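Home | Issues | Authors | Search
9 min read

4. Link stability under relay handover

Gwenllian Vaughan, Aled Cadwaladr and Tomos Skyrme 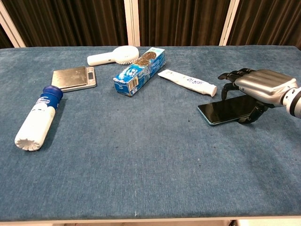
Figure 3. White bottle with blue cap, on its side on a fabric-covered table.

The handover trials used the Lo waveform described in Section 2, with the retry limit left at its default value. Each node carried one Hiltex radio and a whip antenna. Two relay sites were used, both on high ground, and the mobile node was driven along a fixed route between them in November. Transmit power was held constant for all runs.

A total of 2,697 handovers were logged. Of these, 52 failed outright, meaning that the mobile node lost both relays and had to rejoin the network from a cold start. A further 34 completed only after the retry limit had been raised by the operator; they are treated separately in Section 5. Most of the failures fell on one stretch of the route where the road drops below the tree line and the signal from both relays fades at nearly the same time.

Shortening the beacon interval reduced the failure count on that stretch but raised the channel load for all other nodes. With 15 nodes active the added load was small. We did not test larger networks, and the scheduling model of Nicholas and Morgan suggests that the cost would grow quickly beyond that size.

Clock drift was checked before and after every run. One radio was replaced when its drift went past the limit set in the Sundadora test plan, and the runs made with it were discarded. The results for voice traffic follow the same pattern as those for data, although short gaps in speech were often masked by the decoder and do not appear in the operator logs.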